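4 Ground Balance and Discrimination Setup

This section applies to the Codow 142 hand-held metal detector fitted with the standard round coil. Operators using the Esdale deep-search coil should complete Section 3 before proceeding, as the control box must recognize the coil before ground balance can be stored.

4.1 Before You Begin

Confirm the following before switching on the detector:

The coil cable is wound around the lower stem without slack and the connector collar is fully tightened.
The battery indicator shows at least two bars. Ground balance values stored at a lower charge may drift.
Mobile phones, vehicle keys and digging tools are placed well away from the coil.
The coil cover has been removed and emptied of sand or soil.

CAUTION: Do not connect or disconnect the coil while the detector is switched on. Doing so may damage the input circuit and is not covered by the warranty.

4.2 Setting Ground Balance Automatically

Soil contains iron minerals and salts that the detector can mistake for a target. Ground balance cancels this response. It must be set at the start of each search and again whenever the soil changes noticeably, such as when moving from a plowed field to a stream bank.

1. Press and hold POWER until the display lights. The detector performs a self-check and sounds a single tone.
2. Press MODE until ALL METAL appears.
3. Sweep the coil over the ground to find a spot free of metal. No tone should be heard.
4. Hold the coil level, at knee height, and press and hold BALANCE.
5. Lower the coil to just above the soil, then raise it again. Repeat at a steady pace until the tone no longer changes as the coil moves.
6. Release BALANCE. The display shows the stored value and returns to the search screen.

NOTE: If the display shows HIGH in place of a value, the soil is outside the automatic range. Proceed to Section 4.3.

4.3 Setting Ground Balance Manually

1. From the search screen, press MENU and select GROUND.
2. Raise and lower the coil as described in Section 4.2.
3. If the tone grows louder as the coil is lowered, press the plus key. If it grows louder as the coil is raised, press the minus key.
4. Continue until the tone is even in both directions.
5. Press MENU to store the value and exit.

On wet salt beaches, an even tone may not be possible. Select BEACH from the GROUND menu and reduce sensitivity by one step at a time until false signals stop. Some loss of depth is normal in this setting.

4.4 Setting Discrimination

Discrimination tells the detector which types of metal to ignore. The control box offers 3 preset patterns.

OPEN accepts all metals. It is recommended for sites where small iron relics are of interest.
COIN rejects most iron and thin foil. It is the factory setting.
CUSTOM stores a pattern chosen by the operator.

To create a custom pattern:

1. Press MODE until CUSTOM appears.
2. Place a sample of the unwanted metal on the ground, clear of other objects.
3. Pass the coil over the sample at a steady speed and note the segment that lights on the display.
4. Press REJECT while the segment is lit. The segment is removed from the scale.
5. Repeat for each sample, then press and hold MODE until a double tone confirms that the pattern has been saved.

CAUTION: Rejecting a segment removes every target that falls within it, including desirable ones. Small gold items often respond in the same part of the scale as foil and pull tabs. Reject as few segments as the site allows.

4.5 Checking the Settings

A short bench check is advised after any change to the discrimination pattern. The check should be carried out indoors only if the surface is free of nails, screws and metal supports, and with household appliances switched off.
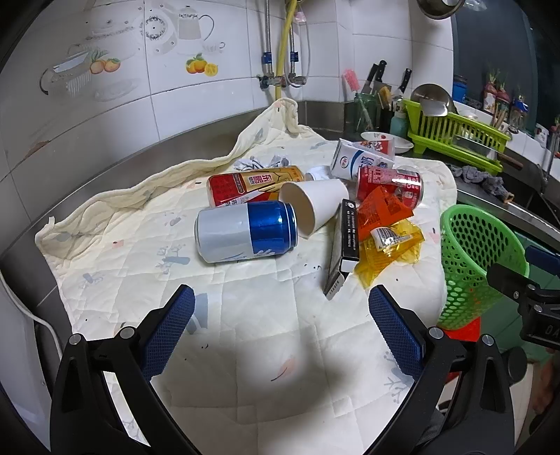 1. Set sensitivity to the middle of its range.
2. Rest the detector so that the coil stands upright and does not move.
3. Pass a coin across the face of the coil, a hand's width away. Remove rings and wristwatches first.
4. Confirm that a clear, repeatable tone is heard on each pass.
5. Repeat with a sample of each rejected metal. The detector should remain silent or give only a brief, broken tone.

If accepted targets give no tone, confirm that the correct pattern is selected and that the volume is not at its lowest setting. If the fault remains, restore the factory settings as described below.

4.6 Restoring Factory Settings

1. Switch the detector off.
2. Press and hold MENU and POWER together until RESET appears.
3. Enter the service code 3556 with the plus and minus keys, pressing MENU after each digit.
4. Wait for the single tone before releasing the control box.

NOTE: Restoring factory settings erases the custom pattern and all stored ground balance values. Headphones paired through the Unomby wireless adapter must be paired again; see Section 6.

If the detector does not complete the reset, remove the battery pack, wait two minutes and repeat the procedure. Units that still fail to respond should be returned to a Gulyás service center with the coil attached and the battery pack removed.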